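4.2 Where the vegetables go

Of the 28 households in the Ballville study, 27 told us they had a system for putting the shopping away. The remaining one, to its credit, said it had a heap. In the diaries kept through June, most of the systems proved to be heaps with a better address: a drawer, a shelf, a box by the back door. Corn was the awkward case. It is too long for the drawer and too knobbly to stack, and Choi and Feyisa found it listed under nine different storage places, one of them the piano stool.

Figure 3. An ear of yellow corn in a large grey bin, lying on its side.
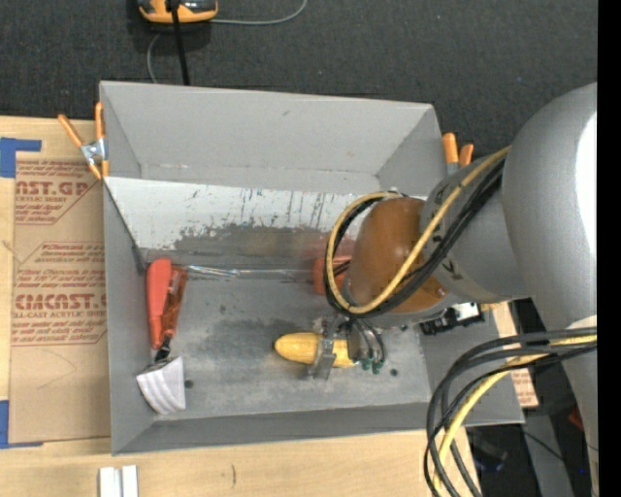 Does it matter whether corn is stored upright or flat?

For the purposes of finding it again, flat was better, as upright ears tended to be hidden behind the leeks and were mentioned in the diaries only when something had gone wrong.

The 442 diary entries also show a firm belief that a bigger container brings order. Households given the large Plolden bin filled it, and then resumed using the worktop. One participant described her bin as "very tidy from the outside", a standard we have since adopted for our own office. Entries that named a container but no contents were left out of the counts in Section 5.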